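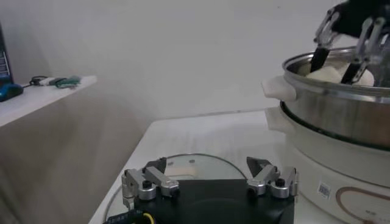
Foto: archivo de Brevurer

Cocina > Aparatos pequeños > Vaporera eléctrica

Bollos al vapor en vaporera eléctrica: agua, separación y tapa

22 de agosto de 2026

La vaporera eléctrica tiene pocas piezas y casi todos los fallos vienen de tres sitios: el agua, el espacio entre los bollos y lo que se hace con la tapa. Lo que sigue vale para bollos de masa con levadura, rellenos o sin rellenar, y en buena parte también para empanadillas y verduras.

Dónde poner el aparato

Una mesa despejada y estable, a la altura de la cintura. El vapor sube y acaba ablandando la pintura y el canto de los muebles altos, así que conviene sacar la vaporera de debajo de los armarios. Dejar sitio libre a los dos lados: a uno va la tapa y al otro el plato de servir. Si hay que cruzar la cocina con la tapa en la mano, el agua condensada gotea por todo el suelo.

El cable, por detrás y sin pasar por delante de las asas.

El agua

Llenar con agua fría hasta la marca de la base o, si el modelo no la trae, hasta dos dedos por debajo de la bandeja. El agua no debe tocar la bandeja cuando hierve. Si salpica por los agujeros, la base de los bollos queda pegajosa y se rompe al levantarlos.

Para una tanda de 18 minutos suele bastar un solo llenado. Si hace falta añadir, que sea agua ya caliente y vertida junto a la pared, nunca sobre la masa.

Preparar la bandeja

Hay quien pone los bollos directamente sobre el metal. Se puede hacer si la bandeja está bien seca y se ha pasado antes una servilleta con unas gotas de aceite. Con masas blandas es más seguro un cuadrado de papel de horno debajo de cada pieza, recortado apenas mayor que el bollo. Una hoja entera tapa los agujeros y el vapor deja de circular.

Los agujeros obstruidos se notan enseguida: unas piezas suben bien y otras quedan planas. Antes de cada uso, mirar la bandeja al trasluz y pasar un palillo por donde haga falta.
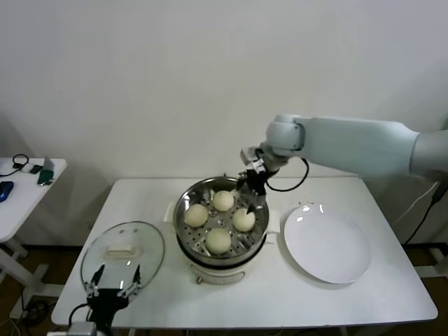
Los bollos crecen bastante durante la cocción, y hay que contar con ello al colocarlos. Entre uno y otro deben caber dos dedos, y un dedo hasta la pared de la olla. En una vaporera doméstica es mejor hacer tandas pequeñas que llenar la bandeja: las piezas que se tocan se pegan, y al separarlas se arranca la piel.

Si son de distinto tamaño, los grandes juntos en una tanda y los pequeños en otra. Con masa de 100 gramos por pieza, los 18 minutos se cuentan desde que sale vapor de forma continua. Las piezas de la mitad de peso necesitan menos; la primera vez, abrir una y mirar el centro.

La tapa

Una tapa de cristal permite vigilar sin destapar. Hay que aprovecharlo, porque cada vez que se levanta se pierde vapor y la masa puede bajar.

Al terminar:

- Apagar y esperar 3 minutos con la tapa puesta.
- Levantarla inclinándola hacia el lado contrario a la cara, para que el vapor salga hacia la pared.
- Apoyarla plana en la mesa, con el asa hacia arriba, sobre un paño si la superficie es delicada.
- No meterla bajo el grifo hasta que se enfríe.

Si en la tapa se forman gotas gordas que caen y manchan la superficie de los bollos, envolverla en un paño fino atado por encima del asa. Las puntas del paño, siempre arriba y lejos de la base. 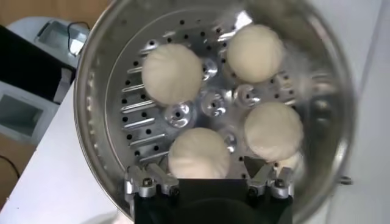

Cuatro bollos en la bandeja perforada, con espacio entre ellos.

Sacar los bollos

Con pinzas de punta plana o con una espátula estrecha, entrando por debajo y sin apretar por los lados. Se empieza por el que tenga más sitio libre alrededor. El plato debe estar cerca y seco; si está mojado, la base se reblandece en un momento.

No apilarlos mientras estén calientes. Para guardarlos, dejarlos enfriar del todo en una rejilla, tapados con un paño.

Limpieza y cal

Desenchufar, dejar enfriar y vaciar el agua el mismo día. La base eléctrica no se sumerge; se limpia con un paño húmedo y se seca. La bandeja y la olla de acero, si se separan de la base, se lavan con jabón y una esponja suave. Los pliegues y ranuras de la bandeja se repasan con un cepillo de dientes viejo, que es donde se queda la masa seca.

La cal del fondo sale con vinagre blanco y agua a partes iguales. Se deja reposar una hora, se tira y se aclara dos veces. Con agua dura, una vez al mes. Si la vaporera se usa sobre todo en invierno, hacer una limpieza a fondo en noviembre, antes de empezar la temporada, y revisar entonces el cable y las asas.

Guardar la tapa del revés sobre la olla, con un trapo en medio. Cerrada del todo coge olor.

3 comentarios · Compartido 18 veces

© 2026 Brevurer · Contacto · Volver arriba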